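Handau Opens Its Doors, Most of Them

I went to the Handau open day in May expecting to be sold something, and I was, although it took them until after lunch. The plant makes locks for public lockers, the kind you find at swimming pools and in the back corridors of train stations. My interest is narrow. I run the lockers at a community pool, and for nine years I have been told by one supplier after another that the next lock will be the one that doesn't jam.

The bus from the station was late and the sign-in table had run out of lanyards. We got stickers. Mine fell off before the welcome talk was over.

The talk was given by Macarena Collado, who handles sales for the region and is good at it. Her slides said that Handau employs 260 people and had "reimagined the locker experience." I wrote that phrase down because I wanted to ask what it meant, and when I did ask, she said it meant an app. There was also a chart showing complaints going down over three years. The vertical axis had no numbers on it. A man in front of me asked about that and was told the figures could be shared under a supply agreement.

After that we were split into groups. Ours went with Oğuzhan Keskin, a production supervisor with very little interest in the locker experience, and the morning got better right away. He took us past the stamping presses, which were loud and were exactly what stamping presses are anywhere, and then along the plating line, which we saw through a window. Someone asked what was in the tanks. He told us, at length, and then told us what used to be in them and why the old finish had held up better in chlorinated air. I doubt that part was on the script. It was the most useful five minutes of the day for me, since every lock I have ever thrown out had rusted around the keyhole first.

A locker lock, if you have never had to take one apart, is a simple thing. In the electric ones a small solenoid pulls a plunger back, the bolt is free, and a spring pushes the door open an inch. Everything else is housing and software. Keskin said the solenoid is hardly ever what fails. The return spring gets tired, or sunscreen gets into the latch and sets like glue. I can vouch for the sunscreen.

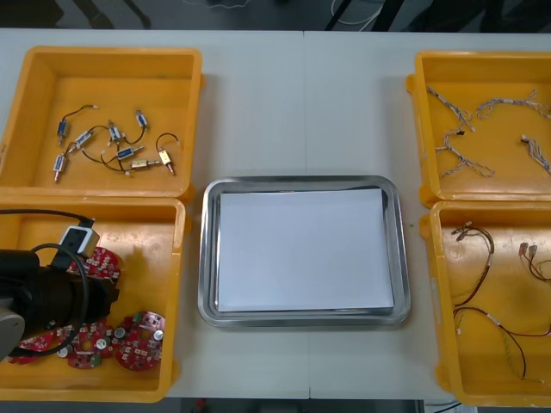

I asked him how long a unit should last in a pool building. He said that depended on how often somebody cleaned it, and I said that was what the last company told me too. He laughed, but he didn't give me a number. The brochure does give one, and it comes from a test in dry air at room temperature. I would like to see the same test done next to a toddler pool in July.

The tour skipped the returns department. It was on the map we were handed, a gray box between shipping and the cafeteria, and we walked by the door. I asked if we could look in and was told it was being reorganized. Maybe it was. If I were choosing one room in a lock factory to spend an hour in, though, that would be the room.

Lunch was fine. There was a lentil soup that people went back for, and not enough chairs. I sat on a windowsill with Sorin Kolev, who manages lockers for two bus depots and had come the farthest of anyone in our group. He bought 50 of the previous model and has replaced 3. That is a better record than mine, and I said so, but his are indoors and nobody hangs a wet towel on them.

Then came the app. Collado ran the demonstration herself, on a bank of lockers by the front desk. You scan a code, the door pops, you get a message thanking you. It worked the first time and the second. On the third try the phone lost its signal and we all stood looking at a closed door while she held the phone up toward the ceiling. She opened it with a master key in the end — a plain metal one, on a loop of string — and I thought it was the most convincing product in the building.

I asked what a swimmer with no phone is supposed to do. There is a wristband version. It costs extra, and the price list I was given had that page missing. They have promised to mail it.

I would go again, if they unlock the returns room. I have asked for two sample locks with the old finish, if any are left in stock, and I plan to mount them on the end row by the showers, where everything dies. Keskin said he would look. Collado has since sent me four emails about the app.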